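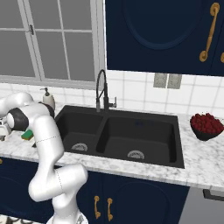 Gripper comparison, simulated sink station — pre-run and acceptance checklist
Site: Trevport
Completed by: Hollis Kincaid
Reviewed by: Yuk-lan Su
Date: September 11, 2021

Units under comparison: Droltik parallel gripper, Neagu adaptive gripper. Same white arm model, same kitchen, same Stuteck controller build for both.

1. Scene file matches the reference copy
PASS. Checked by hash. The counter height in the notes is out of date, so go by the file.

2. Joint limits loaded and enforced
PASS. Commanded each joint past its stop and the controller refused.

3. Collision geometry on for sink, faucet and cabinets
PASS with comment. The faucet hose is a coil on screen but a plain cylinder in the collision model. Any claim about working close to the hose should be read with that in mind.

4. Sponge contact settings
FAIL. Friction is set far higher than any sponge I have handled. Both vendors' sample configs do this. Of course the grasp rates look good. Reset to our own value and rerun.

5. Clearance at the faucet
OPEN. In the second view, with the arm folded back over the sink, the gripper comes very close to the lever side. The planner reports this as clear. I don't trust the margin until somebody shows me how it is measured.

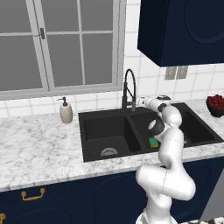 6. Emergency stop halts motion in simulation
PASS. Stops within 2 control steps. Says nothing about the hardware stop, which has its own sheet.

7. Logging complete
FAIL. 1,330 attempts requested, 677 in the log for the Neagu unit. The Droltik log is full. No comparison until both are.

8. Camera views consistent between units
PASS. Same poses and same lighting. I compared the settings line by line.

9. Random seeds recorded
PASS for the last 20 batches. Earlier ones have no seed and should be thrown out.

10. Vendor "success" definition agrees with ours
FAIL. Droltik counts a lift. We count a lift and a placement. Score everything our way.

Reviewer comment (Su): Agree on 4, 7 and 10. On 5, I think Hollis is being hard on the planner, but go ahead and leave it open.

Reply (Kincaid): Leaving it open.

Overall: NOT ACCEPTED. Recheck in November — full sheet, both units.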